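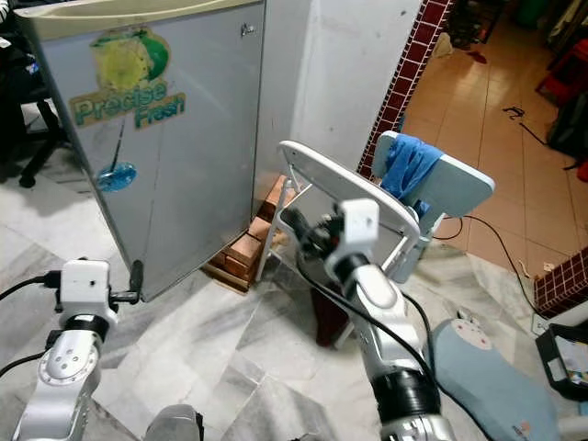
A silver mini refrigerator with a "Precise Fresh" sticker on the door and a small metal lock near the top right corner.

Mini refrigerator

A mini refrigerator (also mini fridge, bar fridge or, in student slang, a "cube") is a small electric cooling cabinet made for rooms where a full-sized kitchen model would not fit. It is found in bedrooms, offices, workshops, hotel rooms and the back rooms of shops, and it must be one of the most adaptable household machines ever made!

Size and layout

Most have a single door and stand somewhere between knee and chest height. Inside there are usually one or two wire shelves, a rack in the door for bottles and, in many models, a little ice compartment at the top. The flat top is a great bonus – kettles, bread bins, plants and post all end up there sooner or later.

Cooling

The majority use a compressor, just like their larger cousins, and keep food properly cold even in warm weather. Absorption models run almost silently and have long been favourites in hotels. Thermoelectric ones are the lightest of all, but they can only cool to a certain amount below the temperature of the room, so they suit drinks better than milk or meat.

Door locks

A lock on the door is a wonderfully simple feature. Some are built in by the maker, others are added later with screws or strong adhesive pads. They are common in shared houses and workplaces, and wherever medicines need to be kept away from children. Keys are small and easily lost, and a spare taped somewhere sensible saves a lot of bother.

Stickers and finish

Silver and grey doors became popular as a cheaper nod to stainless steel. Many fridges leave the shop with a bright sticker on the front, often with fruit or water drops to suggest freshness, and plenty of owners never peel it off. Collectors are delighted by this: the Skoltov Household Museum in Clonudmont holds 546 fridge stickers, 14 of them still on their original doors.

Placing and care

A mini refrigerator needs a level floor and a gap behind it for warm air to escape. It can stand happily on tile or stone, and a thin packing piece under one foot will cure a wobble. Scuffs and smudges on the door usually soften with warm water and a drop of washing-up liquid. Models without automatic defrosting should be emptied and switched off once the ice gets as thick as a pencil.

See also

Cool box
Icebox
Larder
Wine cooler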